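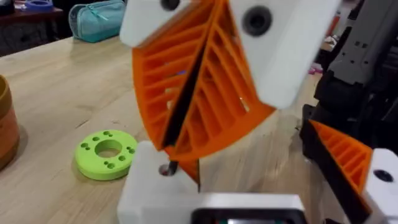
Can an ordinary member of the public go along to the Flaven robotics open day, or is it trade only?
Anyone can go. You book a free place through the Clumham community page, and children are welcome with an adult.

Clumham Makers Forum > Outings and Events > Flaven open day, who went?

tansy_lane
Posted Dec 13, 2018

Well, I finally got myself to one of these after promising my sister for ages that I would, and I had such a lovely afternoon that I thought I'd write it up while it's fresh. Flaven have the old Orkoron building now, the one behind the garden centre, and they'd set up their two-armed robot at a wooden table with everybody gathered round in a horseshoe. The man doing the talking was Euan MacKinnon, very patient, soft voice, so do get yourself near the front if you go to the next one (I was stuck behind a tall chap in a bobble hat for the first half!).

What I liked best was the fingers. I'd expected metal pincers, I suppose, and they're orange and ribbed, rather like the fins of a fish. Euan passed a spare round the audience and you could press your thumb into the side and feel the tip curl round towards you. I could have played with it all day.

gribble
Glad you enjoyed it, Tansy. I was there too, possibly directly in front of you, and if the bobble hat was navy then I owe you an apology. I was a bit less taken with it, I must say. We had a good long talk about how clever everything was and a rather short go with the arms moving. I'd have cut the slides and let people ask for things to be tried.

tansy_lane
It was navy! All forgiven. I didn't mind the slides myself, though I can see that if you already know the subject it would drag.
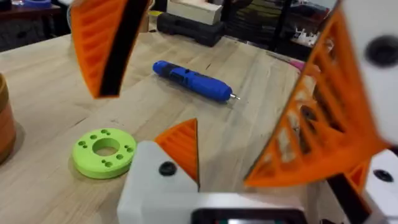
Filed under: Demonstrations / Tabletop work

oldfenman
Moved this into Demonstrations, hope that's all right with everyone, it was sitting in General Chat and I nearly missed it. I didn't get to Flaven but I did go to the Niven one in November, and I'd be interested to hear how they compare. Niven had their arm behind a screen and you couldn't get within two yards of it. Did they let you up close? And what did they have on the table for it to deal with?

tansy_lane
Oh yes, much closer than that, there was only a bit of tape on the floor. As for the table, there was a lime-green ring, quite chunky, with little holes all round it, and a blue cordless screwdriver of the sort my late husband would have had in every drawer. I was pleased to see ordinary things used. You get a much better feel for it when you know what the object weighs in your own hand.

pollyw
The ring is 3D printed, and so are the fingers! I asked, as I've been trying to print something similar for a grabber for my dad, who can't bend very well. Euan said they reprint the fingers whenever the ribs get tired, and that he'd stopped bothering to keep a tally after 103 of them. He was really generous with his time and drew me a little sketch of how thick to make the walls. I'm on my second attempt now and it bends the wrong way, but I'm getting there.

gribble
He told our half of the room that a set lasts up to 2000 grips, which seemed on the hopeful side to me. I've printed in the flexible stuff for years and I'd be surprised to get 1000 before something split along a layer.

pollyw
Depends what you print with, surely? And how hard it's squeezing. I don't think you can go by hobby parts – mine are dreadful and I'd not want anyone judging the idea by them.

gribble
Fair point about the squeezing. I'd still like to see one that had been through it all, next to a fresh one. If they bring that to the next open day I'll eat the bobble hat.

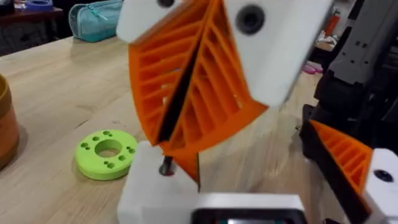 The orange fingers at work, with the green ring on the table beside them.

oldfenman
Thanks for putting these up. It's the black strip I'd want to ask about. Niven's had bare plastic fingers and they were forever letting go of things, which was a bit painful to sit through with the poor lad apologising each time.

pollyw
Ours was on the slow side but I found that rather soothing. My youngest sat on the floor by the tape for the whole of it and has asked for a robot for her birthday, so thank you very much, Flaven.

tansy_lane
Next one is in the spring, they said, and you can put your name down at the desk or by email. Oldfenman, I'll have room for 2 in the car if you and Jean fancy it. There's parking at the side but the gate is narrow, and the tea was 50p in the tin and very good.

oldfenman
Count us in, Tansy. Jean says she'll bring the flask anyway.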